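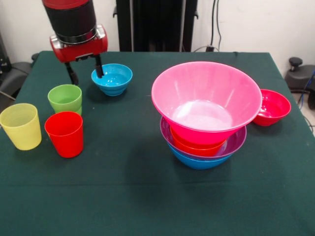 ## November - notebook, Firnport build, mostly the inventory screen

Okay, so I finally sat down with Firnport for a proper evening and played it the way a stranger would, no debug keys, no skipping the boat ride. I got as far as the salt market before I wanted to throw the controller at something. The market is lovely (the gulls! whoever did the gulls deserves cake) but the inventory screen is still a swamp.

Things I wrote on my hand while playing:

- Picking up a stack of rope plays the coin sound. Every time.
- The carry limit is 80 and the warning pops up at 80, so you never get warned, you just stop walking.
- Sorting by weight puts letters above anvils. I think letters have no weight set and the sort is reading that as "huge".
- Talking to the ferryman with the bag open closes the bag but leaves the cursor on screen.

The rope one is easy, I fixed it before bed. Wrong row in the sound table, my own typo from the summer.

The carry limit is more of an argument. Merike wants it gone completely. Her point is that Zustholm, our last one, had a limit and people just dropped junk in the first house and ran back and forth all game, and she's right, I did it too. I still like a bag that fills up - it makes you pick between the lantern oil and the stupid brass heron, and I like having to leave the heron behind. We went back and forth on this over lunch and got nowhere, so for now I've moved the warning to kick in when there are 7 left. We'll see how that feels in the marsh, where you pick up everything.

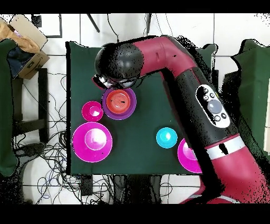
The letters took me most of the afternoon. I was sure it was the sort, and I rewrote the sort, and the new sort did the same dumb thing. The item file has 253 entries and the letters were the only ones added through the old Clavo tool, which leaves the weight field blank if you don't type in it. So the sort was fine all along and I had thrown out perfectly good code. I put the old one back. Note to self, and to anyone else still opening Clavo: type a zero in the box!

Haven't touched the ferryman. I can only get it to happen if I open the bag while he's still walking over, and then only on the controller. With mouse and keyboard he behaves.

Also tried the market at 30 frames a second on the old laptop. Playable, a bit mushy when you turn fast near the awnings. The gulls drop out first, sadly.
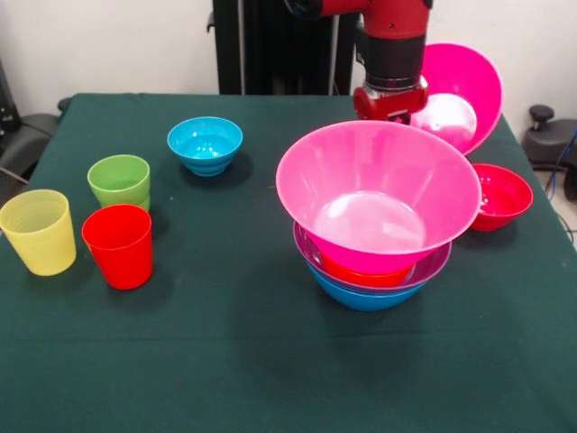 *Tabletop with the cups and bowls, red arm on the right.*

Left to do before the next build goes to Garrido:

- [ ] ferryman and the stuck cursor
- [ ] ask Merike Avotiņš if the heron can be sold (she wrote that quest, I keep forgetting how it ends)
- [ ] check the other blank fields in the item file, price especially
- [x] rope sound
- [x] letters
- [ ] play the marsh start to finish with the new warning, and don't cheat with the cart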